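4.2 Push notifications and the people who turn them off

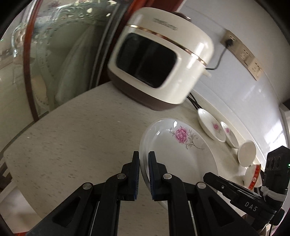

Figure 3. A decorated plate held upright on a countertop.

Every retailer we spoke to had a theory of push notifications, and the theory was usually "more." Nellus, which sells kitchen and table goods through its own app, sent its customers a message each time an item they had looked at was still for sale. As most items remain for sale most of the time, this came to a good deal of messaging. The marketing team described the approach as staying top of mind. Customers, when asked, used shorter words.

We drew our sample from 3817 accounts opened on the Nellus app before August, leaving out staff and anyone who had never placed an order. Accounts were split at random into two groups. The first kept the existing schedule. The second received no more than one message a week, and only when an order had changed status or a saved item had dropped in price. Neither group was told, and the app looked the same to both.

The weekly group kept notifications switched on far longer. That is hardly a shock, and we would have been embarrassed to find otherwise. The more useful result concerns what happened after a customer switched them off. We had assumed, along with the company, that such a customer was halfway out the door. In fact many went on opening the app and buying at much the same pace as before. They had simply stopped wanting to be told about bowls.

This matters for how mobile teams keep score. At Nellus the main dashboard counted a "reach loss" whenever notifications were disabled, and a quarterly target was tied to it. The team's answer to reach loss was a pop-up asking customers to turn notifications back on. The pop-up appeared at checkout, over the payment button. We asked for it to be removed from both groups during the study, and this took 18 days and four meetings.

We repeated the exercise on a smaller scale with Roteo, a bus ticket app, using 400 accounts. Results there were muddier. Travelers put up with frequent messages when a service was late and resented even one about seat upgrades. A single weekly limit made little sense for them, and we dropped it partway through in favor of sorting messages by type. The Roteo figures should therefore be read as a pilot and are kept out of the pooled results in Section 5.

To learn why people switched off, we sent a short survey to those who had done so, and 176 replied. The survey was sent by email, notifications being unavailable for obvious reasons. The most common complaint was repetition, followed by messages arriving at night. Several respondents believed they had deleted the app. Their purchase records suggest they had not.

Two limits apply. Both apps had loyal users to begin with, and a newer product might lose people more quickly. We also could not measure annoyance in customers who did nothing about it, a group that includes all three of the present authors.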